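3.2 Bins and surface wear

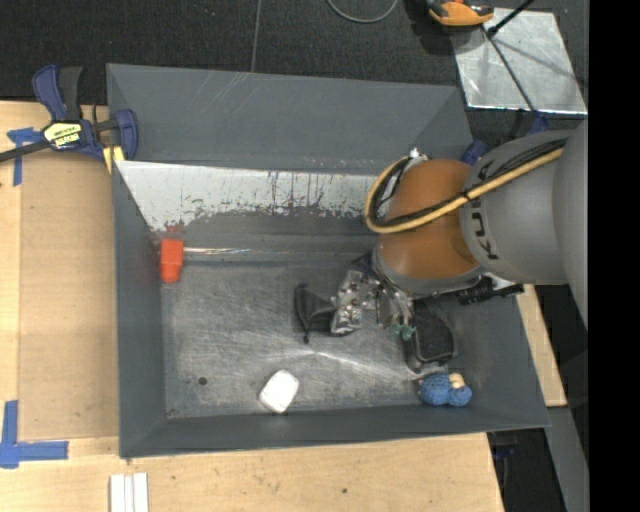
Figure 4. Open-topped metal bin on a light wood surface, with a small group of objects on the bin floor.

The bins in the Jarura store are open at the top and made of gray metal. Each has a rectangular floor and four walls that slope outward, so the opening is wider than the base. The slope makes it easier to reach items that come to rest close to a wall, and it also means that small parts tend to slide back toward the floor when they are dropped in from the side.

We looked at 38 bins that had been in daily use at the store. We left out 9 of them from the wear ratings; their floors had been replaced during an earlier repair and no record of the date was kept. The remaining bins were rated by eye on a scale from zero (no marks) to 3 (marks over the whole surface). Floors and walls were rated separately.

The floors showed the most wear. In the bin in Figure 4, fine scratches cover the floor and give it a brushed look, while the dark far wall has only thin pale scratches toward the upper left. The strip below that wall is in worse condition, with dark streaks and worn patches along its ragged lower edge. We found this pattern in most of the older bins -- heavy marking low down, light marking higher up. It agrees with the way the bins are filled at Jarura, where parts are tipped in along one side and then spread out by hand.

Scratches matter here for a practical reason. A scuffed metal floor reflects light unevenly, and a bright streak can sit close to the items a person is trying to count. The staff who did the stock counts told us that shiny parts were harder to pick out against a worn floor than against a painted one. We did not measure this effect directly, but it shaped the choice of lining described in Section 3.3.

Some floors also have a small round hole, as in the lower left of Figure 4. We recorded the holes but did not include them in the rating. Parts narrower than the hole were kept in the Grukham trays and are not considered in this section.

Bins were emptied and wiped before rating, and all ratings were made in the morning under the same ceiling lights. Two raters worked separately and compared their sheets afterward. They agreed on 25 of the rated floors. For the others, the higher of the two ratings was used.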